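Studio notebook, June. Grerent cookware job, set 2

7:40 am. In early, lights were still rigged from the Nogueira bottles so half the morning went on taking that down. Left the boom where it was. Window side diffused with the big silk, white card opposite, nothing else to start. Client wants it to look like a Tuesday-ish kitchen, no props for the sake of props. Fine by me.

Tethered to the laptop, cable keeps dropping out when the camera goes overhead. Taped it to the arm. Holds.

Lens: started on the 50, too much bending on the rim of the pot at that distance. Swapped to the 100 and backed up till my heels were on the wall. Better. Aperture f/8, shutter wherever it lands, it's on sticks.

Soup first. Lentil, cooked last night, thickened overnight into somthing like cement. Loosened with stock, not water (water goes grey on camera, see notes from the Wonbridge cafe menu). Oil on top went in with a dropper right before the shot. Stays pretty for maybe four frames then the beads join up. Have to be quick.

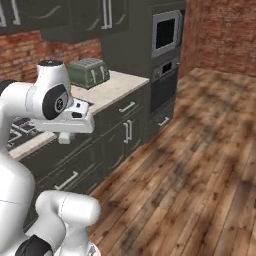 Stylist thinks the oil is wrong altogether and wants herb butter, melted and spooned, because it breaks up slower and the edges catch the light. Also says my white card is too close and is killing the shadow under the handle, and would I please look at it on the big monitor before arguing.

Looked. Right about the card. Moved it back to the second tape mark, shadow came back and the pot sits down properly now. Butter: tried it, 6 frames with oil against 6 with butter. Butter too yellow next to the lentils, reads as egg. Going with oil but less of it.

Steam. Real steam is useless under the silk, background too pale. Hung the dark flag behind, feathered a small light from back left through a snoot, got a wisp. Shot 21 frames, kept the one. Will comp it if the client signs off on comping, they were cagey about that on the call. ASK.

11:15. Bread. Crust went dull as soon as it cooled. Brushed with a bit of oil and water, half and half, then blotted. Tore it instead of slicing, crumbs where they fell, then took out the ones that looked placed. Took out too many. Put some back.

Color: the Cunon chart shot again after lunch, the ceiling bounce is warmer than this morning by quite a bit. Two profiles then, AM and PM. Name the files properly this time, last job was a mess to unpick and it was me who did it.

Backup card in the left pocket of the bag. Shot ones go face down. Please everyone stick to that, not only me. 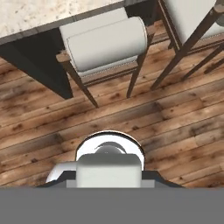
Afternoon, overhead set

Camera on the boom, sandbag on the back end plus one more because I don't trust it. Leveled off the tabletop not the floor, floor's out by a good bit near the door.

Flat lay of the pan, the soup bowl, napkin. Napkin took longer than the food. Ironed it, looked like a hotel. Scrunched it, looked like laundry. Ended up damp and shaken out once and dropped. Third drop was the one.

Overhead light: same side as the morning so the two sets cut together. Tried 19 inches higher for softer, lost all texture in the lentils, put it back down. Side light wants to be low for anything lumpy, I know this and still try it every time.

Pan reflects the boom. Black paper with a lens hole cut in it, clipped under the camera. Ugly but the reflection is now just dark, which on that pan reads as the pan. Polish fingerprints off AFTER clipping, did it before and had to do it twice.

Garnish went on with tweezers. Parsley wilts under the modeling light in no time so kept it in ice water, patted dry, on, shoot, off. Got 8 usable, top two flagged green for the client.

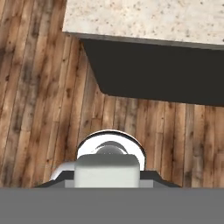
Still to do

Send selects tonight, low res, no retouching, say so in the mail or they'll comment on dust.
New clamp for the tether, tape leaves gunk.
More snoot grids, the small one is bent.
Stock for soup, freeze in little tubs so there's always some.
Price out the second silk. Wonbridge want theirs back by the end of the month.
Vertical crop of the bread for Grerent, forgot it completly. Reshoot first thing, same marks, tape's still down.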